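Sinonix says its new hand-held gripper beats the older Bevus model at everyday pick-up jobs. The company bases this on 1261 trials run in July at its own test lab in Correa, with its own staff holding both tools.

The gap it reports is 18 percent fewer drops. That sounds good until you read the notes, which put most of the gain in just 4 of the 15 objects tried, all of them soft or boxy. On the rest, the two models came out about even. Sinonix has not said how tired the operators were by the end, or which tool they used first.

Jhair Yupanqui, who led the trials, said the order was mixed and that a full table of results would come later. Consuelo Bedoya, who buys equipment for the parts maker Utum, said she would wait for it. "I've read a lot of drop rates," she said. "I want to see the thing used by someone who doesn't work there."
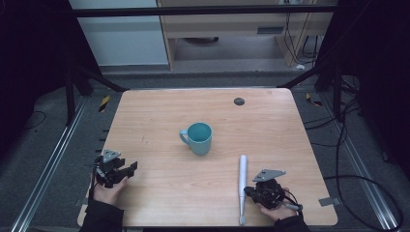

Small, hard objects are where any new gripper ought to prove itself, and the summary gives them two lines. A mug has a handle and a rim to grab – a slim white cylinder lying flat on a wooden table, like the one between the black fingers on the right and the jointed ones on the left, offers much less. Sinonix gives no separate score for thin items, and it has not set a price.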